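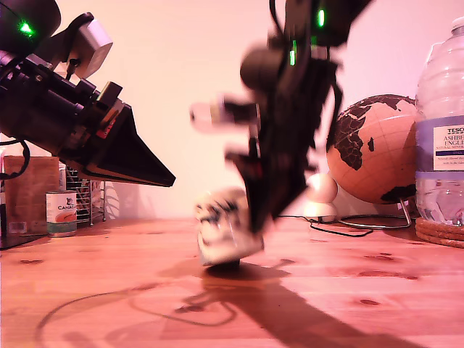 Does sugar really make you hyper? Grown-ups say so at nearly every birthday party. But who checked?

Scientists did. They gave some children sugar and others a sweet drink with none in it, and kept it secret who had which. Both groups behaved much the same.

So why the racing about? Parties are loud and full of friends – that might be enough. Next time somebody says "everyone knows", ask them how they know.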